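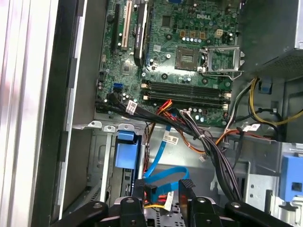
Attachment 1: wrist camera view, gripper at the drive bay, Dell desktop case.

Ticket: Drive extraction success rate does not match between Skadbridge and Pakberg
Component: Stivura (grasp scoring)
Status: Resolved, one follow-up open

Reported problem
The method under test picks a grasp from the wrist view alone, with no CAD model of the case. Pakberg ran 152 extraction trials in May and reported a success rate well above ours. We ran the same trial list at Skadbridge with the same Stivura build and got 13 fewer successes. Both sites used the same gripper fingers and the same grip force setting. We can't publish the number until the two sites agree or we know why they don't.

Checked first
Hand-eye calibration. Redone at Skadbridge, no change in the result.
Finger pads. Swapped for a new pair, no change.
Lighting. Ran a short set with the overhead panel off. Slightly worse, same pattern of failures.
Trial order. Both sites used the order in the shared list.

Log
09:40 Pulled the failed trials. Most are on cases where data cables run close to the drive. Blue SATA cables like the ones in the attachment are typical, with one bending in under the left finger.
10:15 Replayed the wrist video for those trials. In most of them the fingers closed on the drive and lifted it. Ursu still logged a failure.
10:50 Ursu marks a trial as failed if wrist force goes over the limit at any point in the lift. The limit in our config is 15 N. Asked Pakberg for theirs.
11:30 Pakberg has the same limit but a filter window of 3 samples. Ours is set to no filter. A cable dragging on a finger gives a short spike, and the unfiltered signal trips the limit.
13:05 Re-scored our recorded trials offline with the Pakberg filter. The gap closes except for one trial, a real drop.

Cause
Scoring config mismatch. The filter setting lives in the local Ursu file and is not part of the shared build, so the version check passed at both sites.

Fix
Moved the filter window and force limit into the shared config. Ursu now refuses to start if a local file overrides either one. Both sites will report the filtered result and list the unfiltered one next to it in the appendix.

Still open
The spikes are real contact. Stivura scores a grasp on the drive faces only and gives no penalty for a cable near a finger. Opened a separate ticket to add a cable clearance term and repeat the full list. Do not merge it before the baseline numbers are frozen.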